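The Last Inch of the Tube

My mother cut her toothpaste open with kitchen scissors. She'd snip off the flat end, then slit up one side, and the tube would sit on the edge of the sink like a little opened envelope for another week while we all scraped our brushes around inside it. I was mortified by this as a kid. I once hid ours behind the shampoo when a friend came to sleep over, and then the friend asked where the toothpaste was, and I had to go and get it anyway.

I'm now older than she was then, and in October I caught myself standing in my own bathroom with a pair of scissors. So I decided to find out what I'd become.

I started with a month of keeping things. Every jar, bottle and tube I would normally have thrown out as "empty" went into a box under the bathroom sink, and every evening I took one out and tried to get more from it. Some of it was silly. I spent twenty minutes with a mustard bottle and got enough for half a sandwich. But hand lotion! If you use the kind with a pump, please go and unscrew it tonight. The straw never touches the bottom, and there's a whole puddle down there that you paid for. I got 37 days out of a bottle I had already put in the trash once, and my hands have never been softer.

Then I bought gadgets, which I realize is a strange way to save money. The first was a tube key from a kitchen shop called Rasen, a slotted metal thing you slide over the flat end and wind. It cost 4 dollars and it's wonderful. You get a tight, neat little roll and a feeling of great personal order. The second was a wall-mounted squeezer from Colance with two rollers and a lever, and it fell off the tiles on the second night with a noise that woke the dog. I stuck it back up. It fell off again. It lives in a drawer now, where it's very good at holding rubber bands.

I wrote a short item about all this for the website, expecting maybe a handful of polite replies, and got 1496 of them. People have feelings about this! I read them over several evenings, in bed, with a bowl of cereal, and I have been thinking about them ever since.
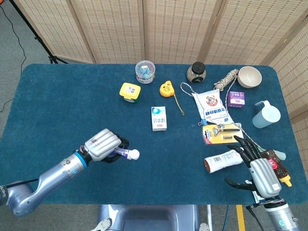 One reader in Suominen told me I had the whole thing backwards. She wrote that in her house the fight was never about the last inch, it was about the first, and that she and her husband had bought separate tubes for their entire marriage so that he could squeeze from the middle in peace. She thought rolling the end up early was fussy, and she thought cutting it open was worse, and she wanted me to know that a tube left standing on its cap overnight does most of the work by itself.

I tried the standing trick and she's right, mostly. It works beautifully with a fat tube that has a wide flip-top. With a narrow screw cap it falls over into the sink, and then you have a different problem.

The separate tubes idea came up again and again, by the way. I'd always thought of it as something rich people did, like having two sinks. But plenty of couples wrote in to say they keep one each, and a lot of them sounded very happy. One man said he labels his with masking tape. Another said he and his wife share everything in life, the car and the bank account and a single pair of reading glasses, and that toothpaste is where he draws the line.

What surprised me more was how many letters were about somebody's mother or grandfather. I'd asked about tubes and got stories about people. A grandfather who flattened his with the back of a comb. An aunt who kept soap slivers in the foot of an old stocking and hung it by the garden tap, so that everybody who came in from the yard smelled the same. A woman whose father added water to the ketchup and shook it and called it "second pressing." I laughed at that one until I remembered that I do it with dish soap.

My mother, when I called to tell her about the letters, wasn't very interested. She wanted to know what kind of scissors I was using. I said the kitchen ones. She said you need the small ones, the sewing ones, or you get a ragged edge and it dries out faster. Then she told me that her own mother never cut anything open at all, because in those days the tubes were metal and you could roll them flat as a ribbon, and that she'd only started with the scissors when the plastic ones came in and kept springing back. I had never heard that before. I'd gone my whole life thinking it was just a thing she did to embarrass me.

There are people who would like to fix all this for us, of course. A small company called Vuvov sells toothpaste as chewable tablets in a glass jar, and I gave them a fair try for 2 weeks. You crunch one up, you wet your brush, and off you go. They taste fine. They're great on a plane. When the jar's empty it is really, truly empty, and you rinse it out and put buttons in it. I should love them. But I missed the squeezing, and I missed the slightly grim contest at the end, the morning when you're sure there can't be any more and you lean on it with your thumb against the edge of the sink and out comes just enough.

So I've gone back to tubes. I use the Rasen key for most of the run, stand the thing on its cap for the last few nights like my reader told me to, and then out come the scissors – the small ones. I've timed nothing and saved, I would guess, the price of a cup of coffee over the year.

My niece stayed with us last weekend and came out of the bathroom holding the cut-open tube between two fingers, at arm's length, with exactly the face I used to make. I told her there was plenty left in the corners.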